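4.2 건조 종료 판정과 잔류 수분의 편차

앞 절에서 살펴본 세탁 단계의 결과보다 우리를 더 들뜨게 한 것은 건조 단계의 기록이었다. 가정용 의류 건조기의 자동 종료 기능은 대개 배기 온도와 드럼 안쪽 전극의 접촉 저항을 함께 읽어 건조 완료를 판정한다. 원리는 단순한데, 실제 가정에서 모은 자료를 펼쳐 놓으면 같은 코스, 같은 기종에서도 종료 시점이 놀랄 만큼 넓게 흩어진다. 이 흩어짐 안에 사용자의 습관과 설치 환경, 섬유의 성질이 고스란히 담겨 있다는 점이 본 연구의 출발점이다!

분석에는 Tremska 열펌프식 건조기와 Dridix 배기식 건조기에서 얻은 운전 기록 947건을 사용하였다. 각 기록에는 투입 직전과 종료 직후의 세탁물 무게, 드럼 출구의 상대습도, 누적 소비전력이 포함된다. 탈수 회전수는 분당 900회로 통일하였고, 습도 값은 30초 간격으로 저장하였다. 잔류 수분율은 종료 직후 무게에서 표준 상태 건조 무게를 뺀 값을 건조 무게로 나누어 구하였다. 수건처럼 두꺼운 면직물과 얇은 합성섬유가 섞인 경우에는 두 묶음을 나누어 다시 계량하였는데, 손이 많이 가는 작업이었지만 그만한 보람이 있었다.

설치 환경은 실내 건조 공간과 창가의 조건을 함께 고려하여 분류하였다. 흐린 날의 창가는 일사에 의한 가열이 작아 기기 자체의 발열이 실온에 미치는 영향을 분리해 보기에 좋다.
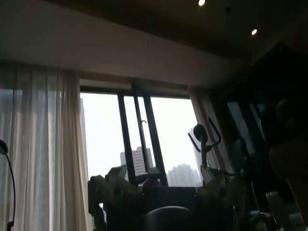
그림 5. 흐린 낮의 실내 창가. 왼쪽에 얇은 흰색 커튼, 천장에 매입등 두 개가 켜져 있다.

먼저 혼합 세탁물의 결과가 흥미롭다. 얇은 합성섬유가 먼저 마르면서 전극에 닿는 표면의 저항이 빠르게 올라가고, 기기는 아직 축축한 수건이 남아 있는데도 완료로 판정하는 경향을 보였다. 배기식에서는 이 현상이 투입량이 적을 때 두드러졌다. 세탁물이 전극을 스치는 횟수 자체가 줄어 판정이 몇 번의 접촉에 좌우되기 때문으로 해석된다. 열펌프식은 낮은 온도로 오래 운전하는 만큼 섬유 사이에서 수분이 고르게 옮겨 갈 시간이 있어 편차가 한결 작았다.

다음으로 Nnaji 보정식을 적용해 보았다. 이 식은 접촉 저항의 순간값 대신 저장 간격 5개에 걸친 이동 중앙값을 쓰고, 출구 습도의 감소 기울기가 완만해지는 지점을 두 번째 조건으로 둔다. 식의 형태는 무척 소박하지만 혼합 세탁물에서 조기 종료가 눈에 띄게 줄었고, 단일 면직물에서는 운전 시간이 거의 늘지 않았다. 계산량도 적어 기존 제어 기판에 그대로 올릴 수 있다는 점이 특히 반갑다.

필터의 상태 역시 빼놓을 수 없다. 보풀이 쌓인 필터로 운전한 기록에서는 풍량이 떨어지면서 출구 습도의 감소가 늦어졌고, 보정식의 두 번째 조건이 지나치게 보수적으로 작동하였다. 필터 앞뒤의 압력 차를 입력으로 추가하면 이 문제를 상당 부분 덜 수 있으리라 기대하며, Riserness 시험 챔버에서 10월부터 관련 실험을 진행하고 있다. 이불과 같은 대형 침구는 드럼 안에서 뭉쳐 돌기 쉬워 이번 분석에서 제외하였고, 그 판정 조건은 4.3절에서 따로 다룬다.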